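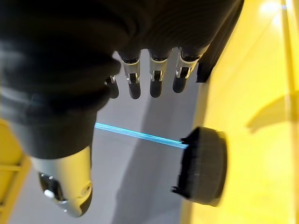 Speaker notes: Receiving and small-parts storage at Skaken
Thilini Fakir, 10/9/24

1. Opening (two minutes)
Introduce self and Yabsira Gebretsadik, who wrote the layout. State scope: goods in, shelving, bins. Outbound packing is covered in the Jeltmont talk. Take questions after item 4.

2. Boxed goods
Retail cartons stay sealed until the item is booked in. Stand them upright, printed front toward the aisle, so the product name can be read without lifting. The air purifier carton is the working case: tall, narrow footprint, name on the black band across the upper front, tape over the top edge. Record the name exactly as printed, including Chinese text. The August stock check found 13 entries where a translated name did not match the carton.
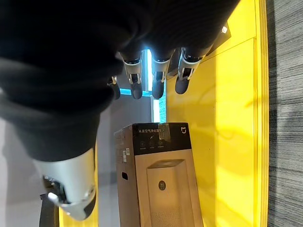 3. Shelving
Slotted steel uprights, diagonal braces, yellow boards. Board load limit on our label is 200 lb, evenly spread. Flat items go on the top board. Blocks, pins and short cylinders go lower down, grouped by type. Cardboard may stand underneath if it clears the lowest board. Pause here. Ask who still uses the old Rorkemero rack labels.

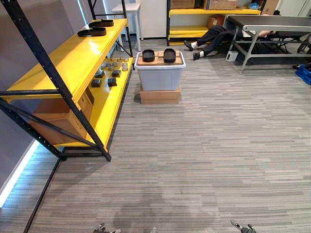 Yellow-board shelving on the left, plastic bin further back, folding table upper right.

4. Floor area
Carpet tile throughout. Translucent bins are for items not yet assigned a shelf. Maximum stay is 12 days, then assign or return to Ongart. Folding tables are not storage and come off the floor plan. Walkway width on the plan is 116 cm; read the number out, the slide text is small.

5. Handover
Yabsira takes the label format and the spreadsheet columns. Printed copies of the plan are on the side desk.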